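Presuneck Harka Handheld Vocal Microphone

Home / Live Sound / Microphones / Vocal Groups / Harka

Wired dynamic microphone for a cappella groups, small choirs and vocal percussion
Made by Presuneck
Availability: in stock
Supplied with clip and zip pouch. Cable not included.

Overview

The Harka is a wired handheld microphone made for groups where everyone on stage is singing and there is no band behind them. It uses a dynamic capsule with a supercardioid pickup pattern, so it hears what is in front of the grille and much less of the singer on either side. It needs no phantom power and no batteries. Plug it into any balanced microphone input and it works.

Presuneck makes one Harka model. The same microphone is used for leads, inner parts, bass and vocal percussion. A group that swaps parts from song to song can hand microphones around without the engineer having to change every channel.

The pickup pattern

Most handheld vocal microphones are cardioid. They reject sound best from directly behind, at the cable end. The Harka is supercardioid and rejects sound best from behind and to the sides. In a vocal group standing in a shallow arc, the nearest unwanted sound is the next singer's voice, and that comes in from the side.

This also affects where the monitors go. With a cardioid microphone a floor wedge usually sits straight in front of the singer. With the Harka, put wedges off to the left and right of each singer's position. A wedge placed straight in front points into the small rear lobe of the pattern and will feed back sooner. If your group uses in-ear monitors, you can ignore this paragraph.

Low end and close singing

Like all directional microphones the Harka picks up more bass as you get closer to it. Basses tend to like this. Altos and tenors often find their vowels get thick. There is a low cut switch inside the handle, reached by unscrewing the body below the grille. It is recessed so that it can't be moved by accident during a show. The microphone leaves the factory with the low cut off.

We suggest leaving the low cut off for the bass and the vocal percussionist and turning it on for everyone else. If your mixer has its own low cut on each channel, use that one and leave the switch in the microphone alone. Using both makes upper voices sound thin, especially on ooh and mm backgrounds.

Vocal percussion

The capsule sits in a rubber mount behind a double layer of foam. Kick sounds made right on the grille come through with a clear front edge and do not bottom out the capsule. The maximum sound pressure level is 122 dB, measured at the capsule. A very loud percussionist who cups the grille will get near that, and cupping also defeats the supercardioid pattern. Hold the microphone by the body, below the ring.

A compressor on the percussion channel helps. Start with a slow attack so that the front of each sound gets through, and a release short enough that the compressor has let go by the next beat.

What the designer had in mind

The Harka was voiced with help from Helju Paulauskas, who arranges for and directs vocal groups and has run sound for many of them.

"I wanted the consonants to line up," Paulauskas says. "If one singer's T is twice as bright as everyone else's, the audience hears a mess even when the timing is good. Most of the work was in the upper range. We kept taking the top down a little until a row of singers sounded like one section, and then we put a bit of it back so that the words could be understood at the rear of the hall."

As a result the Harka is slightly darker than most stage vocal microphones when you hear it alone. Solo singers trying it in a shop sometimes find it dull. In a group the blend is easier to get, and the lead can be lifted with a small boost in the upper mids on that one channel.

Setting levels for a group

Start with the bass. Bring up the bass singer's channel until it is full in the room but the system is not strained. Add vocal percussion next, then the lead. Bring in the backgrounds last, as a block, with the faders together. Have the group sing a held chord from the loudest section of a song and adjust single voices inside it. Then have them sing a quiet verse. If one voice disappears in the verse, it is usually a distance problem, and the singer needs to come in closer.

Ask the singers to keep the same distance all through the check. The commonest fault we hear about from customers is a singer who checks with the microphone at the chin and performs with it at the lips.

If there is reverb, send all of the upper voices to it at the same level, the bass a little and the percussion very little or none.

Specifications

Type: dynamic, moving coil
Pattern: supercardioid
Maximum sound pressure level: 122 dB
Recommended minimum load: 1000 ohms
Output: balanced, XLR male
Phantom power: not required; not harmed by it
Low cut: internal switch, off or on
On/off switch: none
Body: die-cast metal, matte black finish
Grille: steel mesh, removable, with foam liner
Warranty: 2 years, parts and labor

The load figure matters only if you plan to run the microphone through a passive splitter. Ordinary mixer inputs are well above it. If a passive split takes the load below this value you will hear a loss of level and some loss of low end. A transformer or active splitter avoids the problem.

Sets and accessories

The Harka is sold singly and in group sets. Every microphone in a group set has been matched at the factory for output level, and the serial numbers are printed on the card in the lid. If one microphone from a set is lost, write to us with the numbers from the card and we can supply a matched replacement.

Mancuso case. Hard case with foam cut for a group set, clips and a short roll of cable per microphone. The lid lifts off completely. The Mancuso case is included with group sets and can be bought separately. Single microphones come with the zip pouch only.

Prilura color rings. Soft rings that slip over the body just below the grille so that the engineer can tell the microphones apart from the mixing position. They come in a pack of mixed colors. They also stop the microphone from rolling off a table. Prilura rings fit the Harka and do not fit older Presuneck handhelds, where the body is narrower.

Replacement grille and foam. The grille unscrews counterclockwise. Foam liners can be ordered without a grille.

Replacement clip. Standard thread, with an adapter for the finer thread used on some stands.

Care and cleaning

Unscrew the grille and pull out the foam. Wash both in warm water with a drop of dish soap, rinse, and let them dry completely before putting them back. Never wash or spray the microphone with the grille in place. The capsule is protected from breath moisture but not from liquid running down into it.

Wipe the body with a soft cloth. Alcohol wipes are fine on the body and on the outside of the grille. They will dull the print on the Prilura rings over time.

Shared microphones should have their foam changed from time to time. Groups that rehearse on microphones every week usually order a fresh set of liners before the holiday concerts in December.
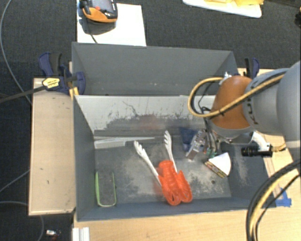

Gray divided bin, with white-armed tongs lying open in the larger compartment.

Do not store microphones with damp foam in a closed case. Leave the lid of the Mancuso case open after a show until everything has aired out.

Common questions from customers

Can I use the Harka with a wireless transmitter? Yes, with a plug-on transmitter that accepts a dynamic microphone. The capsule is not sold as a separate head for handheld transmitters.

Will it work with a phone or a laptop? Only through an audio interface with a microphone input. There is no USB version.

Does it work for an area choir, with several singers sharing one microphone? It is not suited to that. The Harka is meant to be held or to stand close to one singer. For a section of a choir, use condenser microphones on tall stands.

Can two singers share one for a duet? For a few bars, yes. They need to stand with their heads close together and both sing into the front of the grille. The pattern is narrow, and anyone off to the side drops away quickly.

Why is there no on/off switch? In a group there is always someone whose switch is off at the first note. Mute at the mixer.

How much gain does it need? A little more than a typical stage condenser. Any current mixer has enough. With a very quiet singer and an older mixer, you may find the preamp noise before you find enough level.

Shipping, returns and warranty

Orders are packed at Presuneck and go out by ground service. Single microphones may be returned unused, with the grille seal unbroken. For hygiene reasons we can't take back a microphone once the seal has been opened, unless it is faulty. Group sets can be returned only as complete sets, with the card.

The warranty runs from the date on your receipt and covers faults in the capsule, wiring and connector. It does not cover dented grilles or water damage. Repairs outside warranty are quoted before any work starts. Put the serial number and a short note of the fault in the box with the microphone, and leave the cable at home.

Page last updated December 2022. Specifications may change without notice.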